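Tips for Building a Small Robot Arm at Home (or in a Shared Shop)

Updated Apr 25, 2023

I have been putting off writing this page for ages, partly because I kept changing my mind about the wiring and partly because every time I sat down with a cup of tea to do it, the arm was right there on the other side of the room and I went and played with it instead. But the questions keep coming in from folks at the Trasavau shop and from readers who found me through the shelf-bracket page, so let's get it all down in one place. These are household-sized tips for a household-sized project. You don't need a lathe or an engineering degree, though you will want patience, a decent set of hex keys, and a corner of a room you're willing to lose until October.

Start with the table

I know, you want to start with the arm. Everybody does, and so did I, and I spent two evenings chasing a wobble that I blamed on every joint in turn before I leaned on the table and felt it sway. Put your hand flat in the middle and push sideways. If it moves, fix that first. A diagonal brace across the back legs did the trick on mine, along with a dab of wood glue in the old screw holes. Folding tables are fine for bake sales and terrible for this.

Clamp the base of the arm, and then clamp it again. I use two clamps with scraps of old bicycle tube under the jaws so they don't chew up the wood. Give them a quarter turn before every session, as they do creep.

Cover the top with cloth

A bare tabletop is slippery, noisy, and shiny, and all of those will annoy you sooner or later. Plastic dishes skate away the minute a finger nudges them, and if you're using a camera, the glare from a ceiling lamp will drive you up the wall. Felt or anything with a bit of nap to it is lovely. Buy enough to hang over the sides, pull it snug, and clip it underneath with the clips they sell for picnic tables. Pick one solid color that you don't own any dishes in!

Go over it with a lint roller now and then. You will never get all of it, and I've made my peace with that.

Screws, thread locker, and a muffin tin

Every kit I've built has come with screws that look identical and aren't. Sort them into a muffin tin before you touch anything else, with a strip of masking tape above each cup saying what it's for. The Bolura kit I started with had a very nice printed guide, and I still managed to put a long screw where a short one belonged and pinch a wire.

Use the blue thread locker (the kind you can undo later) on anything metal-to-metal that moves. Keep it well away from plastic, as it can make some kinds go brittle and crack. For screws going into printed parts, go in slowly by hand and stop when it's snug. A power driver will strip a printed hole faster than you can say oops, and then you're drilling it out and starting over.

Cables

Leave slack at every joint, more than looks tidy. Move the arm by hand, with the power off, through every position you think it might ever reach, and a couple you think it won't, and watch the cables while you do it. If anything goes tight, loosen it up. Hook-and-loop ties are much kinder than zip ties here, and you'll be glad of them the third time you reroute everything. Label both ends of every cable, too. My labels are bread bag tags with a letter on them, and they've outlasted the fancy printed ones.

If you share a shop, put the power supply on its own switched strip and keep that switch at the front where anybody can slap it off. At Trasavau we painted ours yellow. Roll the chairs back before you power up, tie back long hair, and keep your fingers out of the reach of the thing while it's live, even when it's sitting perfectly still and looking sweet.

What to practice on

Kids' picnic dishes, hands down. They're light, they bounce, they come in colors you can tell apart from across the room, and nobody cries when one goes over the edge. I'd start with tumblers before you try bowls. A tapered cup standing upright gives the fingers two nice sides to close on, while a bowl has to be taken by the rim, and that's a fussier business altogether.

Begin with one cup and nothing else on the table. Once that's going well, add a neighbor, and then another, until the arm has to work its way down into a bit of a crowd. Go slower than you think you need to on the way down. Most of my early spills happened when one finger came down on the rim of whatever was next door.

The Shenoy grippers have a nice wide opening for this sort of thing, and the Kikier ones are a little narrower but close more gently. I've used both and I'd be happy with either. If your fingers are slick, wrap the tips in a single layer of that stretchy tape they sell for wrapping sore ankles. It costs next to nothing and peels off clean when it wears out.

My favorite exercise these days is the orange cup with a whole lot of bowls for company, and the big pink one right up front where it's easiest to bump.

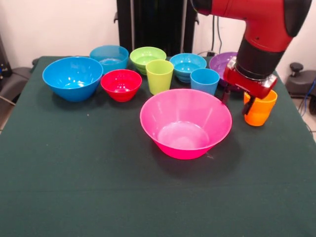
Keeping it happy

Wipe the arm down with a barely damp cloth and keep spray cleaners away from the joints. Check the screws at the wrist first, as those work loose before any of the others do on mine. I write the session number on a pad by the table every time I run it (we're up to 629 now, which my family finds very funny), and I jot down any squeak or stutter next to it. When the same note shows up three times, I get the hex keys out.

Park the arm in a resting position before you cut the power, or else hold it up with your free hand while you flip the switch. Some arms go limp when the motors let go, and they'll come down on your dishes with a clunk. An old folded towel underneath is good insurance, and I keep one on the hook by the door along with the lint roller.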